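Ritham Community Tea Mornings: progress report for the spring grant period

Dear Ms. Mousavi,

Thank you again for the $1,457, which has gone a good deal further than we dared hope when we first wrote to you. The hall in Brallbridge is ours every week until June, the heating has been mended (at last!), and we now see about 25 neighbors on a good morning, many of whom live alone and had not been out much over the winter.

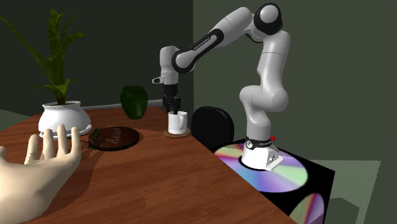 White mug on the wooden table.

The largest single cost was hall rent, at $500. Another $290 went to the minibus from Karimi Street, and Güven Yurt has kindly taken over the driving rota, so the pickups run much more smoothly than they did in the fall. The rest is set aside for tea, milk, printing and a first aid course we still have to book.

We did lose two mornings to the burst pipe, and the reading table has been slower to catch on than the cards and the knitting. 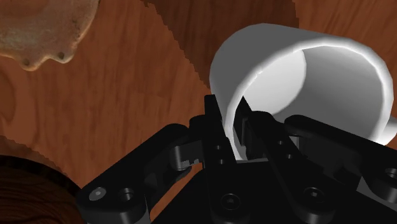 Modupe Bassey told us she would like the mornings to start at 10:30, as the early bus is no use to anyone coming from the far side of town, and we mean to try that next month.

With warm thanks,
Omid Hashemi

Contact us | © Ritham Community Tea Mornings | Back to top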